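The Table Should Stay Empty Until the Food Is Ready

Last updated: December 2024

I have lived in this country long enough to have an opinion about its kitchens, and my opinion is that we put too many things on the table.

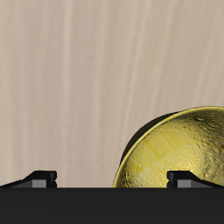

How it was at home

I grew up in Dretach, a town with one long street and a bakery at each end. Our flat had one room for cooking, eating, homework and quarrels. The table was in the middle of it. My mother had a rule that between meals the table must carry nothing. No newspaper, no keys, no school bag. If I left a pencil there, I found it later on my pillow, which was her way of speaking without speaking.

As a child I thought this rule was only about cleaning. I obeyed it and I did not love it. When I moved away I was happy to have my own table, and in the first year I covered it completely. Letters from the bank, a lamp I wanted to repair, two coats, the box from the lamp. I ate standing near the sink. I told myself this was freedom.

What I see in other houses

Now I visit friends and neighbours and I see my first-year table everywhere. People have beautiful kitchens, much bigger than my mother's, and they eat on the couch with the plate on their knees. When guests are expected, there is half an hour of carrying piles to the bedroom. The next day the piles return.

I do not say this to blame anyone. Most people I know work long hours, and at six in the evening a flat surface is a great temptation. You come in with your arms full and the table is the first thing at the right height. I still do it myself when I am tired. But I think we pay something for this habit and we do not notice the price, as it is paid in small coins.

The price, as I understand it, is that we stop sitting down. A table that must be cleared before use is used less. It is the same with a bicycle that stands behind three boxes. You own it, but you walk.

The shops do not help

Last March I went to buy a new chair at Bastos, the big furniture place near the ring road. Every table in the showroom was set with things which were not food and not for food. There were candles in groups, glass balls, a tray with a smaller tray on it, books with the covers turned down so that only the colour of the paper was showing. One table had a price of $1,940 and something more, I wrote it down later as $1,942, and I could not see what the wood looked like.

The young man there was very polite. He told me the decoration "gives people ideas." I believe him. The idea it gave me was that a table is a kind of shelf, and I think many customers go home with the same idea and also with the tray.

I bought the chair. I did not buy the tray.

An objection

My neighbour says that an empty table is cold, and that a home should show that somebody lives there. I take this seriously, as her home is the warmest I know. She keeps fruit on the table all year, and her grandchildren take it without asking. I would not want her to change this for any rule of mine.

Perhaps the difference is between things that invite and things that wait. The fruit invites you. The letter from the insurance company waits for you, and it looks at you while you eat. I can live with the first kind. My mother could not, but she was a strict woman and she had a small table.

What I would ask

I do not want to start a movement. I would ask only for one evening. Find a chair or a corner of the floor for the piles, wipe the table, and leave it until morning. Then have your breakfast there, even if it is only toast.

When I did this again after many years, I stayed sitting after the coffee was finished. I was not doing anything. I looked at the marks in the wood, and there was one I remembered making with a hot pot on the day I moved in. I had been angry about that mark and then I had covered it with paper for such a long time that I forgot to be angry.

The letters live in a drawer now. Some of them I answer late.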